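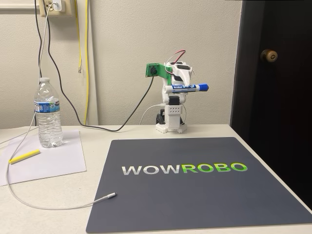
Small Desktop Arm, Eight Weeks In
Reviewed by Ferdinand Mösli
Posted 03/08/2019 in Home and Workshop

I run the back room of a two-person repair shop in Clurbridge, and I wanted to know whether a small arm could take over any of the fiddly jobs that eat up my mornings. Picking up markers and putting them back in the cup. Moving a part from the left side of the bench to the right. Maybe handing me a bottle. I didn't expect it to sweep the floor.

The arm is a white plastic thing with black servo motors at the joints, a gripper on top and a small camera board with its lens fixed to the side of the gripper. The electronics sit low down in a white housing full of ventilation holes. It doesn't need much bench. The cables need more room than the arm does, and you will want an outlet close by. Mine trail down the wall and along the back of the table, and I have stopped trying to make them look neat.

Setup took two evenings. The first went into the joints, which have to be set to their middle position before anything else works. I got one wrong and the arm leaned over like it was looking for a dropped coin. The second evening went into the software. I used a free control program called Pulix. It is plain and the help pages are thin, but it did find the motors on the first try.

What it can do

It holds a dry-erase marker well. The body of a marker is close to the ideal size for the gripper, and once it has hold of one it doesn't let it droop. I taught it a pick-and-place move by guiding it through the steps, then ran the move 74 times over a weekend, putting the marker back in the same spot by hand each time. It missed on 10 of them. Most of the misses came late on Sunday, after I had bumped the table and not noticed.

A highlighter is fine too if it lies where the arm expects it. Turn it a little and the fingers close on one end and it spins away.

What it can't do

A full water bottle. I tried one and the shoulder motor whined, so I quit. An empty one it will drag but not lift cleanly, and the plastic gives when squeezed.

Paper is hopeless. A single sheet lying flat gives it nothing to hold. My neighbor at Amato, the upholstery place, asked if it could sort fabric swatches for her. I told her no.

It also can't cope with change. My bench is different every hour and the arm wants it the same. The camera helps only if you put in the work of teaching it what to look for, and with a shop to run I haven't got far with that.

Compared with the Vesdale

I had a Vesdale arm on loan in November. It was heavier and steadier and would lift a can of paint without complaint. It also needed to be bolted down and cost more than my van is worth. For learning how these machines move, the little one is the better buy.

Should you get one?

For chores, no. I still put my own markers away, and I do it faster. As something to learn on, yes, and a patient teenager would get plenty out of it. Buy a spare servo with it. I'm on my second at the middle joint.

Rating: 8 out of 10 as a learning kit, 2 out of 10 as a helper.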